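Print this page | E-mail this to a friend

Out and about: our afternoon at the Beddoe robotics open day

Well, I finally got there! After missing the last open day with a cold, I caught the 26 bus out to Flollside in May, squeezed in with a good few of our regulars, and spent a whole afternoon gawking at robots. I'd expected a lot of glass and keep-out tape, and we did get a bit of tape, but mostly it was people at desks getting on with their jobs while the arms got on with theirs.

If you haven't been out that way, Beddoe has the upstairs floor in the old Zedel building, past the garden centre (park at the back, the front is all permits). You sign in, get a sticker, and somebody walks you through to the tables. They told us 620 people had put their names down over the open day, and I believe it, judging by the queue for the sausage sizzle.

The session I'd booked was the sorting one. I had pictured car parts, or boxes on a conveyor belt, so I was tickled to find it was all bathroom cupboard stuff. Toothpaste, a toothbrush still in its packet, coloured plastic baskets to put things in. My kids could have done with a demonstration like that when they were ten.

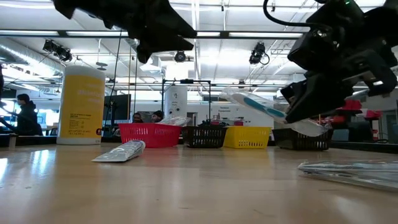 I asked our guide why they'd bother with packaging when it would be so much easier to use the bare items, and she said that's exactly the point. Clear plastic is a pain. It's shiny, it crinkles, and the overhead lights bounce off it, so working out where the thing starts and ends is much harder than you'd think. I've lost plenty of fights with a toothbrush packet myself, so the arms have my sympathy.

She also said the team had logged 3258 pick-ups on the sorting job since the start of the year, and they keep notes on the duds as well as the good ones. One bloke in our group wanted to know when he could have one for his garage – the answer was a very polite "not yet". Somebody else asked about jobs, and there was a decent chat about how people get into the field. A couple of their technicians came across from trades, which I was pleased to hear.

My only grumble is the noise. It's a big open room with a hard ceiling, and with a few groups going at once I missed bits at the back. If you go, get up near the front. Wear flat shoes too, there's nowhere to sit on the tour until you get to the tea urn.

Guton Hall is hoping to get 2 of the Beddoe crew along for a talk later in the year, and I'll put the details in here once I have them. Bring your curly questions – they seem to enjoy them!

Contact us | © Flollside Community Newsletter | Back to top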